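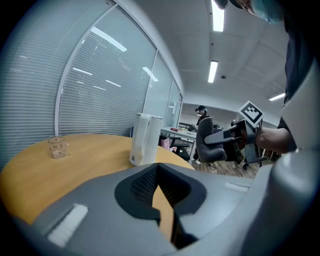 4. Recording a task with the Wultska hand-held grippers

The Wultska kit comes with two hand-held grippers, one for each hand. Set up a table with enough room to reach it from the front and from the side. Place the objects for the task within easy reach, such as a small measuring cup with a handle near one side and taller containers toward the back. Keep the square marker on top of each gripper free of sleeves, hair and tape.

1. Charge both grippers until the status light stays green.
2. Hold one gripper in each hand and squeeze each handle fully 2 times. The light blinks once when the finger range is stored.
3. Open the Stillcombe app and choose New Task.
4. Enter a task name of 18 characters or fewer.
5. Press Start and wait for the tone before you move.

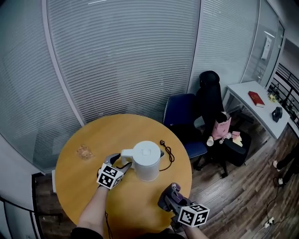
6. Close the fingers slowly on the object, lift, and set it down before you let go.
7. Press Stop. The app saves the take under the task name.

Note: If the app shows code 373, a marker was lost during the take. Delete the take and record it again.

Note: Code 427 means low storage. Copy your takes to a computer before you go on.

CAUTION: Do not use the grippers to lift hot liquids or sharp tools. Keep cables away from the fingers and the linkage.

Continue with section 5, Checking Your Takes.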